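The Afternoon Tray: A Small Gallery

Regular readers know how I feel about a good tray. My kitchen is tiny, and most of my meals travel from one room to another, so a tray gets more use around here than any pan I own. This gallery is all about the cream one with the cheerful printing, plus the white dishes that keep it company on the pale blue-gray table. I've loved setting this table all through July, usually at 3 when the house goes quiet!

The printing

Dark gray script that says "Rabbit," and lower down a gray speech bubble saying "hi~" to whoever sits down first. I smile at it every single time – it's such a friendly thing to find under your toast.
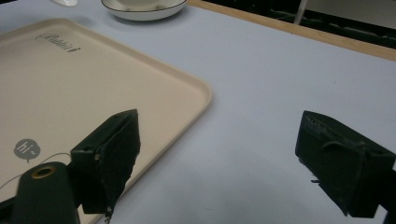 The bowl and saucer

White porcelain with a thin dark line around the rim, and a soft vertical rib on the outside of the bowl that I could look at all day. Even the spoon handle has a dark edge to match. Capucine Maillard talked me into ribbed porcelain years ago and I've never looked back (thank you, Capucine!).
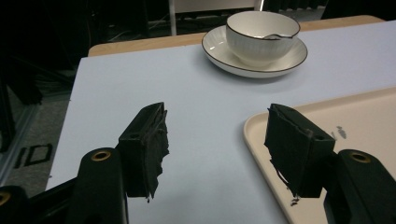
How do you keep a light-colored tray from staining?

Wipe it down right after tea, with warm water and a drop of dish soap. For anything stubborn I leave a baking soda paste on for 15 minutes, then rinse. Go easy on the scrubbing if yours has printing on it.

Tray and saucer together

I like the saucer just past the top rim, close enough to reach while the tray stays free for a book or a plate of something sweet. Cream next to white is such a gentle pairing, and the tan wood edge of the table warms it all up.
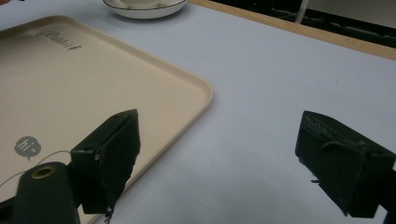 "Rabbit" tray with white saucer, pale table, light wood edge.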